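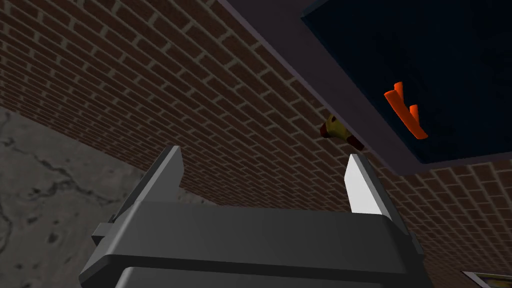 Unit 4: When the robot comes to the packing hall

Reading before class: the Nusteck case, first half only.

Nusteck packs spare parts in Requena. Before the change, 72 people worked at the packing tables in two shifts. Each person took a part from the bin, looked at it, put it in a box and closed the box. The company then bought arms with two-finger grippers from Gorkotum, and the taking of parts went to the machines. The looking stayed with people.

Please notice three points in the case.

a) Speed. One cell handles up to 3,000 parts in a shift. The workers beside it do not set the pace any more, and several of them say this is harder for them than the lifting was.

b) Skill. The packers knew by hand when a part was wrong. Now they read a screen, and they must learn when to stop the arm. The training took 4 weeks and was paid. In the first month the cells stopped 846 times, mostly for parts lying across each other.

c) Practice without risk. New operators first use Ima, a simulation program, where they can drop an object as often as they like. The older workers liked this part more than the management expected – they could make mistakes without a supervisor beside them.

Terms: cell, gripper, cycle time, handover, manual stop.

For discussion in groups: Who should decide the speed of the cell? Is an operator's work worth more pay than a packer's work, or only different work? Write half a page and bring it to the seminar. We continue with the second half of the case, on shift plans.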